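The case for the small bakery that shuts at noon

February 2, 2020

There is a bakery near me that closes at 12 every day, Saturdays included. It opens at six. If you arrive at five past twelve the lights are off and the door is locked, and no amount of looking hopeful through the glass will help you. People complain about this a good deal. I used to be one of them. I have come round to thinking the bakery is right, and that more shops should be run the same way.

The usual argument for long hours is that customers want them. I don't doubt it. If you ask people whether they would like a shop to be open later, they will say they would, in the same way they would say they wanted it to be cheaper. The question costs them nothing. What they are seldom asked is what they would give up for it, and in bread the answer is fairly plain. A loaf baked at four in the morning is at its best by mid-morning. To have something decent on the shelf at six in the evening a bakery must either bake a second time, and pay someone to do it, or change the recipe so that the loaf keeps.
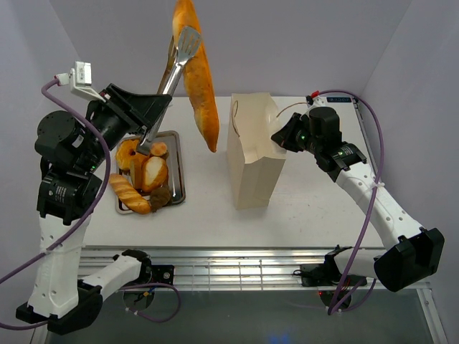

Most have changed the recipe. I grew up in a town with three bakers, and by the time I left school two of them were finishing off frozen dough that came in on a lorry. The bread was not bad. It was softer than before and stayed soft for days, and it tasted of very little. My mother went on buying it for years, mainly out of habit, and the shops stayed open until seven.

Gearóid Cullinane ran the third. He baked once, sold what he had and went home. When I was 15 I worked for him over one July, sweeping up and carrying trays, and what I remember most is how little was thrown away. On a normal day the shelves were bare by closing time except for a few rolls, and those went home with whoever was working. He knew how many people would come because the same people came. A shop that promises a full shelf at closing time has to overbake by design, and the extra goes in the bin or to pigs.

I put this to Enda Ó Briain, who managed a supermarket bakery counter for 12 years and is a fair-minded man. He agreed about the waste. His objection was that short hours suit the retired and people who work from home, and leave out anyone with an ordinary job. A nurse coming off a day shift can't buy bread at eleven in the morning. I think this is the strongest point on the other side and I don't have a complete answer to it. Some bakers will keep a loaf back if you ring, and some sell through the corner shop down the road, which stays open late anyway. It is also true that bread freezes well — far better than it keeps in a bread bin — and a Saturday morning trip can see a household through to Thursday. That takes some planning, and I accept that not everyone has the time or the freezer.

But the people behind the counter have jobs too, and they tend to drop out of this discussion. A baker's day starts in the middle of the night. Keeping the shop open into the evening means either a very long day for the owner or a second set of wages, and a small shop can seldom manage the second. I have watched two good bakeries close in the past few years, and in neither case was the bread to blame. The owners were worn out.

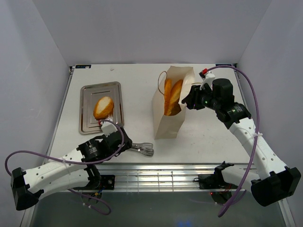

Would shorter hours put the price up? In my experience they don't have to, as a shop that sells nearly all it bakes and pays for fewer hours of heat, light and staff has less to recover on each loaf.

There is a limit to this. I am not suggesting that chemists should shut at noon, or that a village with one shop should have it closed all afternoon. Bread is a particular case because it goes stale so quickly and because the work is done so early. Fishmongers are much the same. Hardware shops are not, and I would like mine to stay open later than it does.

What I would ask of customers is small. Find out when your baker closes and get there before that. If you arrive late and there is only one kind of loaf left, buy it and try it. And if the shelves are empty at half past eleven, try not to take it as bad service. It usually means the baker judged the day well, and there will be more tomorrow at six.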